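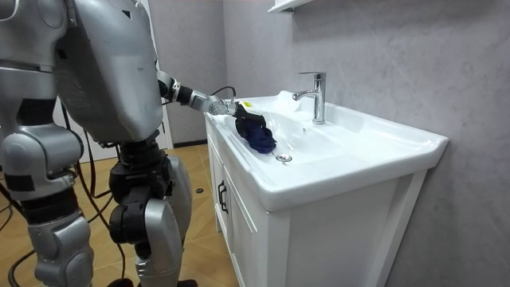 Sarkgate Shared Workshop, Humanoid Build Group: Member Help Pages

Cloth grip and wiping path on a sink basin

Posted by Jorkerow, September 10, 2025

Our group is building a humanoid for household cleaning tasks and is now working on the bathroom sink. The wiping routine performs acceptably on a flat bench. On a curved basin the planned path and the measured path separate near the drain. We would appreciate guidance on path planning and on the choice of cloth.

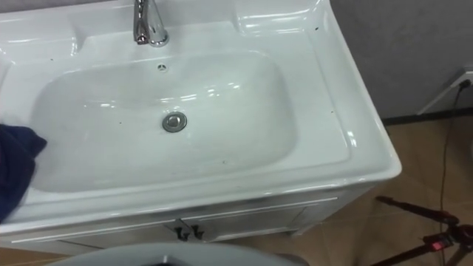

Depth data is the principal difficulty. The stereo module returns gaps wherever the surface is glossy, and the white ceramic carries streaks of reflected light along the rim and inside the bowl. The chrome drain produces a further gap. We have tried averaging 100 depth readings per position, without benefit. The controller is the Nnaji board with standard firmware.

Adesuwa Yusuf

Members are advised not to depend on depth data for this task. Measure the basin by hand, enter it as a fixed model, and let the wrist force reading correct the remainder.

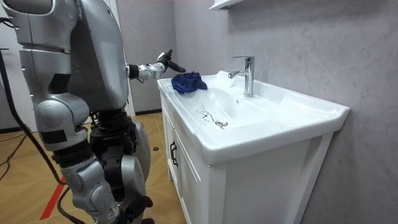 The force limit should be set before the path is run at full speed. Our own arm uses a limit of 42 newtons at the wrist and a contact offset of 2 millimeters. Please confirm that the emergency stop is within reach of the person supervising.
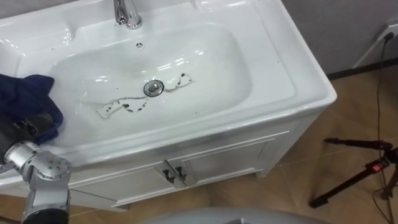
Path order also deserves attention. A spiral from the rim inward is common but leaves the lowest area until last. Where the grime lies around the drain and to either side of it, as in this basin, a set of short overlapping strokes across the floor of the bowl is preferable. The cloth should be folded flat before gripping, as a bunched cloth presents a different thickness on each stroke.

Clestier

We used a sponge. Worked fine for 4,000 strokes and then the gripper pad wore out. Cannot comment on the depth module.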